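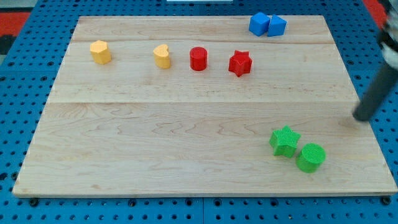

Skaltach is an open-source software package for planning and running tabletop pushing tasks with a robot arm. It takes in camera images and a short written instruction, such as "move the red star next to the red cylinder," and produces a stream of small motions for the arm's tool tip. The package is used mainly in research on language-guided manipulation, where blocks of different shapes and colors are moved over a flat board by pushing.

Overview

Most manipulation software is built around grasping. Skaltach deals only with contact from the side. The tool tip is kept at a fixed height just over the work surface and moves in two dimensions, so the planner treats the whole job as a flat problem. Height is controlled by a separate safety layer that the user sets once during calibration and that the planner can't change.

The software has four main parts: a perception module, an instruction parser, a push planner, and a motion controller. They run as separate processes and pass messages over a shared bus, which lets a lab swap out one part and keep the others.

Perception

The perception module finds blocks in the camera image and assigns each one a color, a shape, and a pose on the board. Color is decided first. Shape is then matched against a set of outlines stored in a plain text file, including the cube, cylinder, star, heart, and several regular polygons. Users can add outlines of their own.

Blocks that touch are a known source of error. Two cubes of the same color pushed together may be read as one long block, above all when they sit at different angles and share only an edge. Version 2 added a splitting step that compares the size of each colored region with the stored outlines and divides any region that is too large. Polygons with many sides can also be taken for cylinders when the camera is mounted low. The manual suggests a steeper camera angle for sets that include both.

When the arm hides part of the board, the module keeps the last known pose of each hidden block for up to 650 milliseconds. After that the block is marked as unseen, and the planner won't push it until it is found again.

Instruction parsing

The parser turns a sentence into a goal made up of one or more target blocks and a relation between them. Supported relations include "next to," "left of," "between," and "away from," along with named areas of the board such as corners and edges. If a phrase fits more than one block, the parser asks for a clearer instruction or, in unattended mode, picks the block that needs the shortest push.

Early releases used a hand-written grammar. This was later joined by a small learned model that handles looser wording. The grammar is still the default, and many users prefer it for testing because the same sentence always gives the same goal.

Push planning

The planner works out where the tip should make contact, in what direction it should push, and how far. It uses a simple friction model to predict how a block will slide and turn. Stars and hearts are harder to predict than cubes, as the tip can catch in the notches of the outline. For these shapes the planner makes shorter pushes and checks the result after each one.

Before every push, up to 1000 possible contact paths are sampled and scored. Paths that would bump another block or carry a block off the board are thrown out. If no path is left, the planner moves a blocking object aside and tries again. The user can turn this off.

Motion control

The controller sends position targets to the arm and limits speed and force. Replanning normally takes place 5 times per second. An operator can take over at any point with a handheld controller, and the correction is saved in the log with the planner's own commands. These logs are often used as training data for learned policies.

Development

Skaltach was started by Anouk Desmet as a set of scripts for checking camera calibration. The planner came out of a separate project called Petirora, whose code was merged into the package before its first public release in December. A replay and labeling tool, Broteo, is kept in its own repository but follows the same release schedule.

See also

Broteo
Motion planning
Nonprehensile manipulation
Visual servoing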